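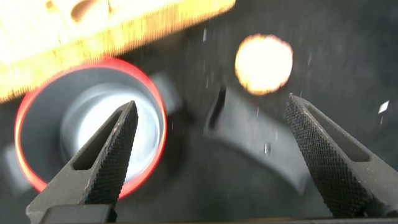 Cup with the red-orange rim.

Search this notebook Go

07/03/2021
Posted by Itzel Ocampo

Authorship test on the Wondberg stories, third pass. The claim on the table is Leopoldo's: that the unsigned Nukura serial (city drowns, everyone moves onto the roofs, a bad king turns up) is by the same hand as the signed Wondberg stories. I said I'd try to break it before we put it in the introduction to the reprint. Still trying.

Setup as before. Cut both texts into chunks of 1,000 words, dropped the leftover end bits, ran the 60 most common words through Skinico. Dialogue left in. Spelling made the same by Faustino's script, which I checked by eye on chapter two and found it had turned every "grey" into "gray" but left "greyer" alone. Doesn't matter for common words. Matters for how much I trust the rest of the script.

Result: Nukura chunks sit with Wondberg chunks. Leopoldo very pleased. I'm less so. The other authors in the comparison set are all a generation later, and I'd expect two disaster serials from the same decade to look alike next to them whoever wrote them. We haven't shown it's one person. We may have shown it's one decade.

Ran it again with chunks of 800 words. Three of the Nukura chunks drifted off, all from the roof market section. Getsemaní thinks the market chapters are mostly lists (rope, tins, candles, prices) and lists starve you of the small words. Could be. Could also be a second writer filling in while the first one was ill or unpaid. I don't like how easily we reach for the first reason when it suits us.

Things I tried that told me nothing:
– dropping "the" and "of"
– first chapters only (too short)
– taking out the king's speeches, which are all in mock-Bible English anyway

Tamara went through the Bermúdez scans for the missing part five and says the page numbers jump but the story doesn't. So either the printer slipped or somebody joined it up later. I would want to see paper before believing either. The scans are bad, the gutters are black, and whoever did the text recognition read "flood" as "blood" at least twice, which improves the book but not the data.

Also the letter. Leopoldo keeps bringing up the letter where the author mentions "my wet city." It has no date and doesn't name the serial. Plenty of people drowned their cities. I've asked him to keep it out of the argument until the word counts stand up without it.

To do:
Find two or three other disaster serials from the same decade, by known authors. Ask Tamara what's already typed.
Rerun at 1,000 with the market chapters held out.
Faustino to fix "greyer."
Introduction should say "may be by" for now. Leopoldo's draft says "is certainly by." I've struck it through in pencil and he has rubbed the pencil out.

Contact the workshop | Copyright the contributors | Back to top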